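Stodix slotted baskets: review after one winter and most of a spring

I bought a set of four Stodix baskets to sort out a pantry cupboard that had stopped closing properly. They have been in daily use since the start of winter and it is now April, so I think I can give a fair account of them.

The set comes as two sizes in mixed colours, and you can't choose which colours you get. Mine included orange and green. If you want everything to match you will need to look elsewhere, as the white version is sold singly and costs a good deal more per basket. I paid 30 pounds for the set from Collton, with delivery on top.
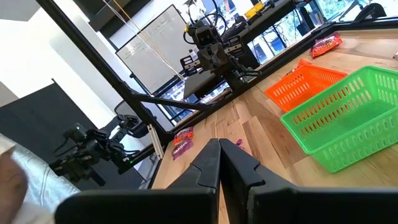 The green and orange baskets on the table.

The first thing to check is the depth of your shelves. My cupboard shelves are 41 cm deep and the larger basket goes in lengthways with a little room behind it, enough for a roll of foil. On the narrow shelf by the boiler it sticks out and the door won't shut. Collton's listing gives the size at the rim only. The base is smaller, so you lose some space at the bottom when two stand side by side. Tins don't sit flat against the ends for the same reason.

I weighed the larger basket on the kitchen scales and it came to 391 g. It feels solid in the hand. Loaded with tins it bows slightly along the long sides when you lift it, but it has not cracked. I wouldn't carry a full one up a flight of stairs by one end.

Cleaning is easy if you do it straight away. Flour and sugar wipe off. Onion skins are more of a nuisance, as small bits get stuck in the slots and have to be poked out with a skewer. The label says hand wash only. I put one of the small ones through the dishwasher on the top rack anyway and it came out the same shape, though the surface has gone a bit dull.

Before these I had the Feng wire baskets, which look smarter and let more air round potatoes. They also scratched the shelf paint and small packets fell through the gaps.

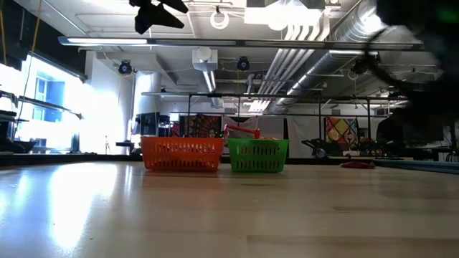 Packets are where the Stodix set does better. Stock cubes, yeast sachets and the ends of pasta bags all stay put, and I can pull the whole lot out to find something at the back. I do this several times a day and the undersides haven't marked the shelves.

Stacking is less good. Empty, they nest well and take up hardly any room. Full, they can't be stacked at all unless whatever is inside stays well below the rim, and even then the top one slides about. The Wisden crates I use in the garage have a lip that locks one to the next, and I would have liked the same thing on these. The Wisden ones are too big for a kitchen cupboard, though.

There are no handles. You lift by the rim, which is comfortable enough at waist height but awkward from a top shelf. I keep the light things up there now, mostly cereal and crisps.

I would buy the set again for a pantry or under a sink. For a shelf above head height I'd get something with a proper handle at the front. Four stars out of five.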